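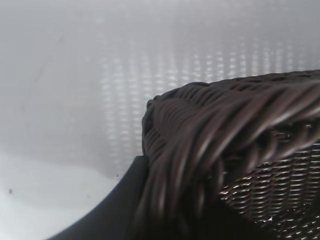
Subject: Re: [partners-data] Client codes on the shared referral form
Date: October 10, 2025
List: partners-data

Replies are inline where the earlier message asks something specific. The longer part on the code itself comes after that. I have trimmed the quoted text but not changed it.

> We are one of the three organizations sending referrals through the
> shared form in Flelluron. Our outreach team has started to receive
> completed slips back from the Kong clinic with a client code that does
> not match anything in our own register. In some cases the slip is
> clearly for a person we referred, going by the date and the service,
> but the code is different by one or two characters.

This is a known fault and it affects all three partners. I compared the outgoing referrals from April through the end of last month with the slips that came back. There were 392 outgoing referrals. For 93 of them a slip came back with a code that could not be matched by an exact comparison. That figure does not include referrals where no slip came back at all. Those are a separate problem and should not be added in.

Please do not correct the code on the returned slip by hand. If you think you know who it belongs to, write your own code in the "partner note" field and leave the clinic's version as it is. Two partners have been overwriting it, and once that is done there is no way to tell how the error came about.

> Our understanding was that the code is built from the first two
> letters of the mother's first name, the birth month, the district of
> birth and the sex recorded on the form. Is this still correct? The
> intake desk at the clinic says they were given a different sheet.

It is still correct as far as the agreement goes. The clinic was given the older sheet, which uses the client's own first name instead of the mother's. I have seen a copy. It has no version number on it, and neither does ours, so it is easy to see how the two got mixed up. A replacement sheet will go to all nine intake points, including the two that only open on market days. It will carry a version letter in the top corner. Please throw out anything without one.

> We also want to raise the sex field. A number of our clients record it
> differently depending on who is asking and who is standing nearby. We
> do not think it should be part of a code that is meant to be stable.

Agreed. See point 2 below.

> Finally, can somebody confirm whether Zukitz can see the codes in the
> quarterly export? Our board has asked us and we could not give a clear
> answer.

Yes, at present Zukitz can see them. The export was set up to send every column, and the code is a column. No names, phone numbers or addresses are in the export, but the code together with the date, the site and the service type is enough to point to one person at the smaller sites. The grant agreement asks for counts by site, service and quarter. It does not ask for records. I have asked for the export to be changed so that it sends only the counts, and I would like each partner to put the same request in writing so that it does not rest on one email.

Now the code.

The form was written for a single clinic and a single outreach team. It assumed that the person who made the code would also be the person who read it back. With three organizations and a clinic all making it fresh each time, every part of it has to come out the same no matter who asks the questions, in which language, and in how much of a hurry. Most parts do not. Going through the slips that did not match, I found these causes, listed from most to least common:

1. Name of the mother versus name of the client. This is the sheet problem described above. It should mostly go away once the new sheets are in use, but old codes will stay in the register and will keep turning up whenever a person comes back.

2. The sex field. It changed between referral and slip for some clients. The proposal is to drop it from the code. It can still be asked as a separate question where a service needs it, with an option to decline, and the answer can be different on different days without breaking anything.

3. Spelling. Names written down by ear get different first letters. K and C are the usual pair, then J and Y. The new sheet will have a short table saying which letter to use. It is a crude fix.

4. District of birth. Boundaries moved and some people give the old district while others give the new one. Some do not know, and staff then put the district the person lives in. The sheet did not say what to do, so everybody did something different. Proposal: drop this as well.

5. Birth month unknown. One team writes 00, another writes 99, and the clinic leaves it blank.

If points 2 and 4 are both dropped, what is left is too short to tell people apart. I tested it on our own register and it produced collisions at every site. So dropping parts of the built code only makes sense if we move to something else for the main identifier.

The proposal is a preprinted card. Each intake point gets a numbered batch. The client takes a card with a number on it and nothing else: no logo, no name of an organization, no service, no color that means anything. The number goes on the referral form and the clinic copies it to the slip. The last character is a check character, so a copying error is caught when the slip is entered. If the client loses the card or does not want to carry one, staff can look up the number using the shortened built code, and ask one more question that the client chose at the first visit.

Points against, so that they are on the list before the call:

-- A card can be found by somebody else. Clients who have had trouble with police or with a landlord may not want to hold anything issued by a health project, even a blank one. Taking a card must be optional, and refusing one must not slow down the referral.

-- People who visit more than one partner may end up with more than one number. We can link them later, but only with the client's agreement. I do not want this done in the background.

-- The clinic has its own patient numbers and will not replace them. It has said it will copy ours to the slip. It has not said it will store ours, and I would prefer that it did not.

-- Somebody has to hold the list of which batch went where. That list should sit with the partners and not with the funder.

On the software side, Vosa can take the new number without any change to the form, as there is an unused text field of the right length. It cannot test the check character. Until that is added, I will run the test on the weekly file and send each partner its own errors. The test is a few lines of script and anyone who wants it can ask for it on the list.

Existing records: I suggest we leave them alone. Going back to fix old codes would mean calling clients to ask for the name of their mother, and I do not see how that call could be explained to someone who picked up the phone in front of family. The unmatched referrals should be reported as unmatched. The completion rate for the last two quarters will look lower than it is, and a footnote can say why.

What I need from each partner before the next call:

- the name of the sheet you are using now, or a scan if it has no name
- whether you have overwritten any codes on returned slips, and from which month
- how you record an unknown birth month
- a yes or no on the card from your outreach workers and from clients, asked separately
- the written request on the quarterly export

For the fourth item, please ask clients who attend the evening sessions too. The last time we changed the form we only asked people who came in the daytime, and they were mostly those already comfortable with giving details.

Until a decision is made, keep building the code the way the agreement says, mother's first name first. If a client does not want to give it, write XX and go on with the referral.

-- 
Data and referrals desk
partners-data list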